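Drerosley Felt Mats: Questions We Get Asked
Care, sizes, stains and a few things we wish people wouldn't do

What is a Drerosley mat, exactly?
A padded cover for a table you would like to keep. It has a felt outside, a removable pad inside, and a zipper along one edge so you can get the pad out. People use them for sewing, model kits, jigsaw puzzles and, in one case we know of, a very old cat.

What sizes do you make?
Small, Table and Long. Small covers a card table with some room left over. Table is the one most people want. Long is the one most people order, and then they write to us about returns.

Do I have to unroll it right away?
Yes. Lay it flat the day it arrives and leave it overnight. A mat kept in the tube since August will want to stay a tube, and you'll be arguing with it until the weekend. Heavy books on the corners help.

Which way is up?
The speckled side. The plain side has the grip. If your mat travels across the table when you lean on it, flip it over before you email us.

Can I wash it?
The cover, yes: cold water, gentle cycle, flat to dry. The pad, no. Take the pad out first. We put this in capital letters on the label and we still hear from people who didn't see it. A washed pad weighs as much as a wet dog and smells like one until Thursday.

Can I iron it?
You can iron on it, with a cotton cloth in between and the steam off. Ironing the mat itself will leave a shiny patch shaped like your iron.

The zipper sticks. What now?
Rub a candle stub along the teeth and work the pull back and forth. Don't use cooking oil. Ehsan Hashemi in our repair room has a drawer of covers that met cooking oil and he is happy to describe them over the phone, at length.

How do I get coffee out?
Blot, don't rub. Cool water, a drop of dish soap, blot again. Red wine gets the same treatment with less optimism.

Will cups stand up on it?
Most will, if the bottom is flat. Wide plastic cups and mugs do fine. Stemmed glasses are a bad idea on anything padded, and if you put one next to your sewing you have made a decision.
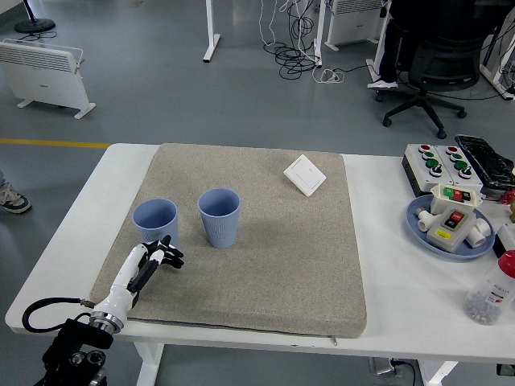

Words: Loan Vi. Questions answered by Ehsan Hashemi and Harvey MacLeod. Updated 2025-12-14

Where should the zipper go?
Wherever you like, but we put ours along the front edge of the table. Let the pull hang just over the side and it won't dig into your wrist or scratch a cup. Left-handed customers tell us they like it at the back. Harvey thinks they're wrong and has been asked to stop saying so.

Does the beige-gray show dirt?
Less than you'd fear. The speckles hide thread ends, crumbs and most pencil. They also hide pins, so run a magnet over the mat before you sit down to anything with bare arms.

Can I keep small parts on it?
Screws and wall-switch plates stay put on felt much better than on a slick white tabletop. Beads vanish. Use a saucer.

Can I cut on it?
No. Please. It's a mat for putting things on. For cutting, get a cutting mat and set it on top.

How long do you repair them for?
We fix seams and zippers free for 3 years. After that it's $8 plus postage, and Ehsan's remarks are included.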